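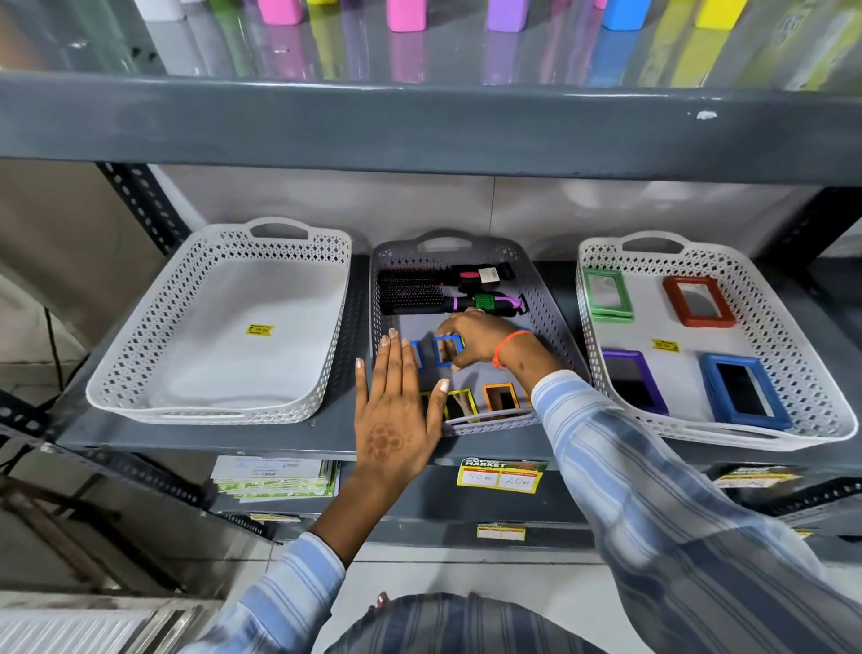 Why do we put things in groups?

Have a look in your kitchen drawer. I bet the forks are in one bit and the spoons are in another. Somebody in your house decided that, and now everyone just knows where to reach when there's pudding on the table!

Sorting means putting things that are alike together. The tricky part is choosing what "alike" means. I have a tin of 152 buttons that my friend Elaheh Heydari gave me (she was moving house and couldn't face packing them). First I sorted them by colour. Then I tipped them all out and did it again by size, and every single pile was different. Same buttons, new groups! Neither way was wrong. If I'm mending a red coat I want the colour piles, but if I've got a tiny buttonhole to fill I want the size ones.

Shops have to think about this a lot. Should the honey go with the jam, or with the sugar? In our little shop in Trerkwood it's next to the tea, and I walked past it for years.

Libraries are even cleverer. Imagine 500 books in one big heap and you want the one on owls. You might have to pick up nearly all of them - what a job! So story books usually go in order of the writer's name, and fact books get a number for their subject. Animals sit near other animals, and space sits near other space. Find one owl book and its neighbours are probably about birds too.

Scientists sort living things as well. A bat flies like a bird, but it has fur and feeds its babies milk, so it goes with the mammals. Whales do too, even though they swim about like fish.

Want a go? Grab a handful of odds and ends (dried pasta, pegs, toy cars, anything) and split them into two groups. Don't say your rule out loud. Ask a grown-up to guess it. Then mix them up and find another rule, and another. My record is 11 rules for one bag of pasta and pegs, and I had to use "things that roll off the table" to get there.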